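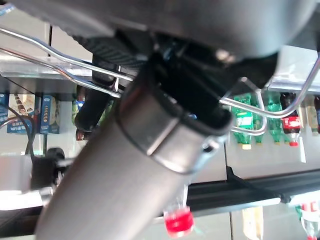
Benedita Cordeiro remarked, on reading our first draft, that people who write about small shops nearly always write about the till and forget the shelf, and we have tried to take her words to heart in this section.

4.2 Drinks, biscuits and the basket

The Flutness shop has kept its drinks and its boxed snacks side by side since it opened in 1982, and regular customers are rather fond of the habit. It means that a person who comes in for a bottle of something fizzy will very likely stand next to the biscuits while choosing it, and we spent many happy afternoons in July thinking about what that does to a basket.

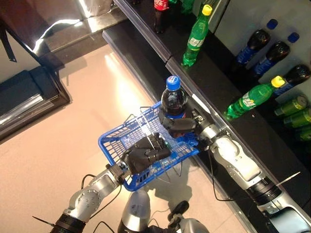 Figure 3a. Blue basket and bottle of cola, shop floor.

Most of the 400 shopping trips in our diaries were small ones, and bottles went in early (they are heavy, and a packet of biscuits underneath one seldom enjoys the journey home). Shoppers at the Ferirell branch told us much the same thing, though they were inclined to put

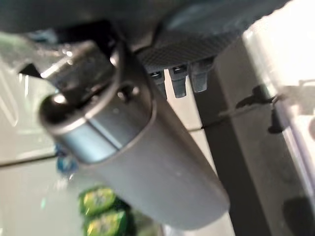

the soft things in first and simply hold the bottle in the other hand, which we had not expected and which made our coding sheet a good deal longer! We kept both orders in the analysis, and return to them in section 5.

Share (9) | Print this page | E-mail this article
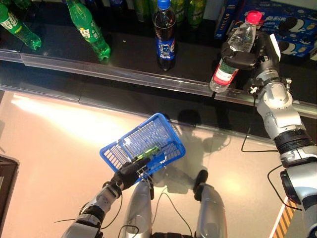 Figure 3b. Bottled drinks and blue snack boxes on the black shelf, with a red-capped water bottle at its edge.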